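Skedville Textile Notes

Filed under: Dyes & Finishing

Print this item | E-mail this item

2021-06-14

Reds and the first wash

Members who buy dyed cotton by the bolt have asked again why reds lose color in the wash when blues from the same mill do not. Most of the loss is dye that never bonded to the fiber. Reactive dyes form a chemical link with cotton in an alkaline bath, but part of the dye reacts with the water instead and stays on the cloth as loose color. Deep reds call for a heavy dose of dye, so more of it is left over, and a short rinse at the mill leaves it for the customer to remove.

The Harkville workroom ran a rinse trial in March on lot 741, a brushed red cotton from Olum. Pieces were cut from the same bolt and given one, two or 3 hot rinses before drying. Each was then washed with a strip of undyed cotton. The strip from the single-rinse piece came out clearly pink. The strip from the second rinse showed a slight tint along one edge, and the last was clean to the eye. Rinse water was held at 140 degrees F; a cold rinse tried separately did little.
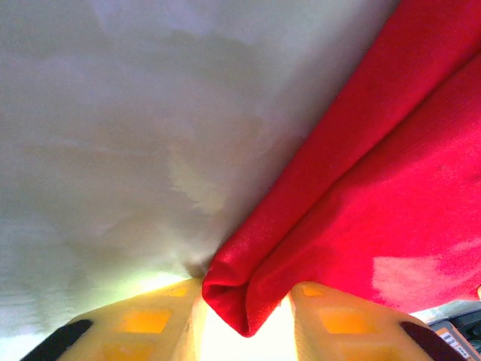 Farzad Tehrani writes that the trial leaves out water hardness, and that at his shop the same rinses gave a poorer result until a softener was fitted. Calcium in hard water can hold loose dye on the fiber, he says, and he would like the next trial run on both supplies.

The point is fair. Harkville water is soft, and the results should be read with that in mind. Rashti has offered the use of its wash room, which is on well water, and a repeat is planned with the remainder of the lot.

Brushed cloth needs one further step. The raised nap holds short broken fibers that carry dye with them, and these shed in the first wash even when the rinse was thorough. Line the drain with a fine mesh and clean it between loads. Salt and vinegar do not set reactive dye and can be left out.

Swatches from lot 741 may be requested from Jamshid Rezaei at the workroom. State the width needed.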